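Two arms, one table: a conversation with Hermenegildo Ayala

17 June 2022

When I arrive, Hermenegildo Ayala is sitting on the floor with a screwdriver between his teeth. He waves me in with his free hand. The student robotics club he advises meets in a carpeted room on the second floor of the engineering building at Nustach, and the floor is where most of the repairs take place, so I sit there also.

Ayala teaches the introductory control course. The club came to him, he says, in his first October at the school, when four students from that course knocked at his office and asked if he had a key to a room.

"They did not ask for money or for robots. They asked for a key," he remembers. "I liked that very much. I said yes before I knew which room."

The club was then preparing for a line-following contest, and it did badly. Ayala tells this without any shame. The car left the line at the second curve and went under a chair, and the students laughed so much that they missed the announcement for their next run. After that year they decided to leave cars and go to arms.

I ask him why arms.

"A car is finished too early," he answers. "After some weeks it drives, and then you only make it drive faster. With an arm you have a new problem each time you put a new object on the table. You put a cup, good. You put a sock, and everything you knew about the cup is useless."

The project of this year is called Custow. The name was chosen by the students and he does not want to explain it, he only says that it was late at night. Custow is a sorting task with two arms and soft objects, and the club will show it at the Asham student meeting, where each team gets 8 minutes at the table and the judges choose the order of the objects. The students have chosen hats.

"Everybody thinks that hats are easy," says Ayala. "Please, try it. A hat has a shape when it is on a head. When you lift it from one point, it has some other shape, and the camera must understand that it is still the same hat. Also the brim is a problem. A brim goes where it wants."

How does a student begin with such a thing? Not with code, as I expected. New members spend their first sessions moving the arms by hand controls, and they are not allowed to open the editor until they can put a hat into a container three times without dropping it. Some of them find this rule insulting. One student, who had already written his own simulator at home, needed the whole afternoon for it.

"He was angry with me, and then he was angry with the hat," Ayala says. "But afterwards he wrote the best grasping code we have. He knew in his fingers where the cloth slides."

We speak then about the costs, a subject on which he becomes more serious. The club received 2000 dollars from the Iglesias fund for teaching projects, and it went almost completely into motors. The rest is what the members can find. The hats come from their own closets and from their families, and the club has a written list of which ones must be given back in the summer.

I ask also about the breakdowns. He counts cables as the first enemy. An arm which makes the same movement 90 times in one evening will pull at its cable 90 times, and at some moment a connector opens a little, and the arm stops in the middle of the air. For a while the students searched such errors in the software. Now the first line of their checklist is: "Touch the plugs."

"I learned this from them," he says. "I am a control person, I always suspect the equation. They went around the table with one finger and found it in a minute."

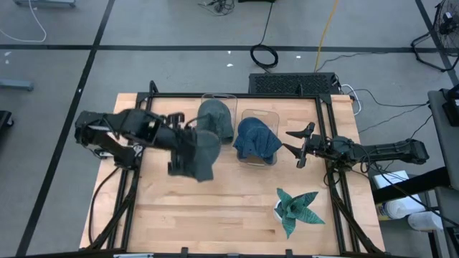 Nustach Student Robotics Club — Project Custow

During my visit the work is with three hats, one gray knit, one dark gray and one with the look of blue denim, and two clear containers. The denim one is the least loved. Its brim likes to hang over the rim of the container, and by the rules of the club this is only half a point. There was a long discussion if it should be a full point, Ayala tells me, with votes, and he himself lost.

The two arms also have to share the space between them. In the first version each arm had its own half of the table and never crossed the middle. This was safe but slow, and a hat lying exactly at the center belonged to none of them. Now one arm may ask the other for permission, and it waits until it gets an answer.

"Sometimes both are waiting," he admits. "Very polite, and the clock is running. We have still this problem. I have an idea for it, but I don't tell them yet. Two of the students are close to it, and I would like that they arrive alone."

The team for Asham has 7 members, and three of them will graduate directly after it. I want to know who continues. Ayala shrugs and points to the shelf with the notebooks. Each group leaves one, written by hand, with the failures in it and the dates. The new members read them, he believes, more carefully than they read his lecture notes.

And the key? He still has it, together with several copies. The original one opens the door only if you lift the handle a little, and he shows me this twice before I go down the stairs.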